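Friday, Barnlow bench, a.m.

Second round on the saliva pH strips for the dry mouth study. Saqib ran the controls before I got in. The Kuzmenko strips read a little high against the meter again, same direction as last time. Edith thinks the lot has been sitting open too long. I've opened a fresh tube and marked the old one so it doesn't go back in the drawer.

## Samples

- 61 in the rack, 51 usable. The rest were too thick to pipette or had no collection time on the label.
- Chart numbers go on the tube AND the cap. 557 came in with two different caps in the same bag. Mahnaz is calling the clinic.
- Anything collected within an hour of breakfast gets a B in the margin. Don't drop these yet, Ashok wants to look at them separately.

## Buffer capacity

Used 200 microliters per well, as in the Breno protocol. First plate had bubbles along one side, so I repeated it with slower dispensing and the second plate looked fine. Readings are in the shared sheet, tab 2. Patients on blood pressure medication seem to sit lower than the others but I haven't split them by drug, and some of the intake forms just say "pills." Taras has the pharmacy lists.

Gum bleeding scores still missing for the late recruits. No point plotting those against buffer capacity until they arrive.
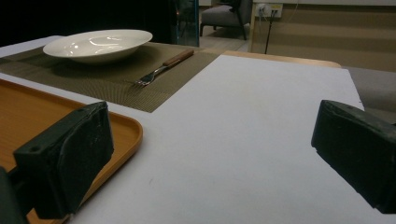
## To do

1. Recheck the meter with the pH 7 standard, then repeat the strip comparison with the new tube.
2. Ask Taras for the medication lists.
3. Order more Fliltitz collection tubes, the small ones with the screw cap.
4. Edith to read the first plate blind, I'll read the second.
5. Move the rack to the lower freezer shelf before leaving. Door seal on the top one is still bad.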